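The Last Ferry to Trerkley

posted September, by Jelínek 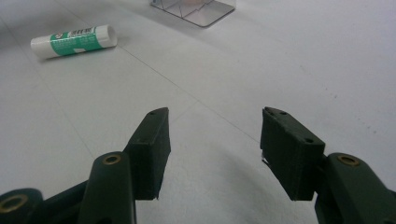 Pale grey floor, dark green grip.

Missed the four o'clock. Of course I did. Ran the whole length of Caltside with one shoe undone and the bag banging my hip, and there she went, fat white stern, gulls all over her.

Next one at half nine. Last one.

So, the waiting room. Bench, heater, a machine selling crisps. A woman with a cake tin on her knees, lid taped down.

"Trerkley?" she said.

"Trerkley."

"Funeral?"

I hadn't said. Black coat, I supose. I nodded and she nodded and we sat there. Rain on the roof. My mother had left me the house and 2,609 in a building society, and a note, three lines, the last one being feed the cat. What cat? She never had a cat.

"I knew your mum," said the woman, after an hour. Just like that.

"You don't know who I am."

"You've her chin."

Couldn't answer. Looked at the heater. She picked at the tape untill it came up, and it was ginger cake, dark, still whole, and she cut it with a nail file. We ate two slices each. Crumbs everywhere.

"That cat," I said. "Is there one?"

"Grey thing. Bites."

The horn went at twenty past. Early, for once. She put the lid back on and held out her arm and I took it, and we went down the ramp in the wet.

More stories
Droltoma by Night
The Lamp Mender's Boy
Salt in the Post
Two Thousand Steps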